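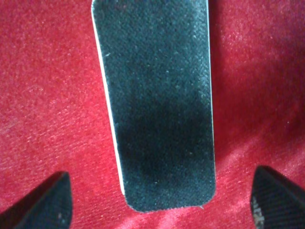

Whiteboard keeps gray shadows after one school year
Posted by Rekha Varma

I teach evening classes in Pemden, room 218, and our whiteboard has become almost impossible to clean. When I wipe it, the words disappear but a gray shadow of them stays, and by the second hour my students must guess which verbs are today's and which are from September. The board is the cheap painted kind. I write with ordinary dry markers, black and blue. My eraser has a dark felt face, and you can see how many light specks and bits of lint are sitting in it. I have never washed it. Is the problem in the eraser, in the markers or in the board itself? The school will not buy a new board before summer, so please advise something I can do alone.

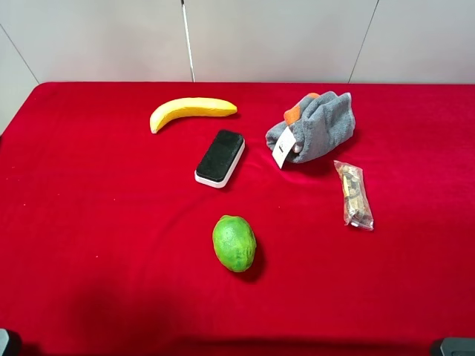 I tried already plain water with a paper towel. It helped for one evening and then the shadows came back, mostly in the middle, where I write the most. The corners are still quite white.

Kiprono Makokha

Buy new board. Painted ones are finished after a year, I had the same in Bendon.

Khrystyna Yurchenko

I would not give up so early. First make a small test in a corner: draw over an old shadow with a fresh black marker and wipe it at once, while the ink is wet. The solvent in the new ink often lifts the old one. If the shadow goes away, the surface is still good and only needs a proper cleaning.

For the cleaning I use rubbing alcohol on a soft cloth, with the window open. Work in small parts and turn the cloth often, otherwise you only move the gray from one place to another. After this wipe with clean water and dry it well.

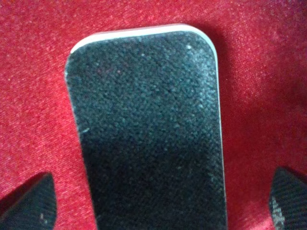 Please do not use kitchen powder or the rough side of a sponge -- it makes fine scratches, and the ink will sit in them forever. About felt erasers, check first if the maker allows washing. Mine I only brush with an old toothbrush, outside, at the end of the week. Let the board stand 20 minutes before you write again.

Rekha Varma

Thank you, Khrystyna. The marker test worked in the left corner, so I will do the whole board before my next class. I need to ask for the key to the window first.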